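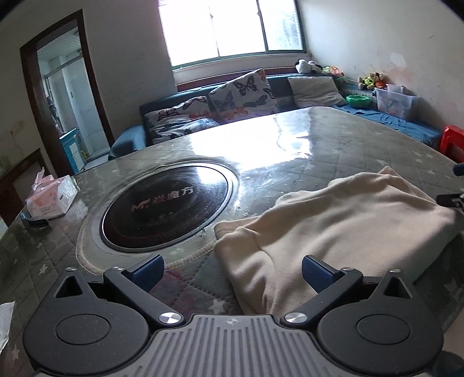
Diệp Triệu would start with the water, and thinks most people who complain of dull, stiff laundry have never looked up how hard theirs is. In Osville it is very hard. The public laundry in Trerisier, a short drive away, draws from a different source and can use half the powder for the same load.

"Calcium binds with the detergent before the detergent gets to the dirt," Triệu said. "You have paid for something that ends up as grey film on a towel."

We spoke in the back office at Lombardi, the textile care workshop where Triệu has worked on both washing and repair. The subject was meant to be stain removal. Most of the morning went on temperature, dosing and drying.

On temperature, the advice was short. Everyday cottons go in at 40 degrees. Bedding and kitchen cloths go higher if the label permits. Wool and anything with elastane go lower, on a slow spin. Triệu does not use the quick programme for soiled items.

"A short cycle is for something you wore for an hour. The enzymes in the powder need time. If you give them fifteen minutes they have barely started."

Does the drum need to be full? Triệu fills it to 80 per cent for cotton and to half for fleece-backed fabrics, which take up a lot of water and need room to turn. An overloaded drum leaves undissolved powder in the folds. It also leaves creases that an iron will not fully remove from a cotton blend.

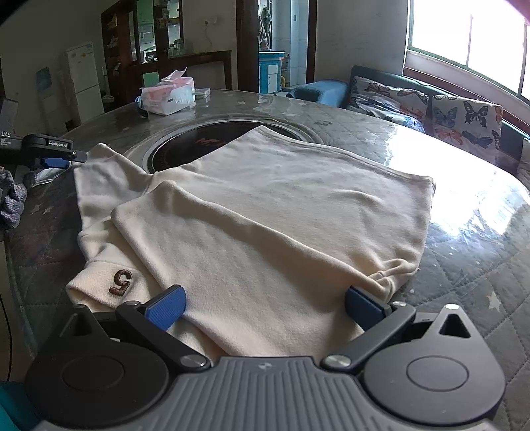
Drying is where Triệu sees most of the damage. Knitted garments hung by the shoulders while heavy with water stretch lengthwise, and the ribbing at the hem loses its recovery. The workshop dries them flat, turned once, away from direct heat. Tumble drying is kept for towels and plain cotton.

"People blame the wash for shrinkage. Look at the dryer first. Cotton jersey that has been knitted under tension will relax when it is heated and tumbled, and it does not go back."

Pilling is a separate matter. It comes from abrasion, and turning the garment inside out moves the wear to the side that does not show. Triệu removes pills with a fine comb and dislikes razors, having repaired the holes they make.

Fabric softener is not used at Lombardi. It coats the fibre and reduces absorbency, and on fleece it flattens the pile. A rinse with citric acid does the same job in hard water. The Trurnon guide pinned above the sink gives a dose for each machine size, and Triệu follows it, with one correction in pencil for the oldest machine.

I asked what readers should change first.

"Measure the powder. Use the scoop, level it, and check the dose on the packet against your own water."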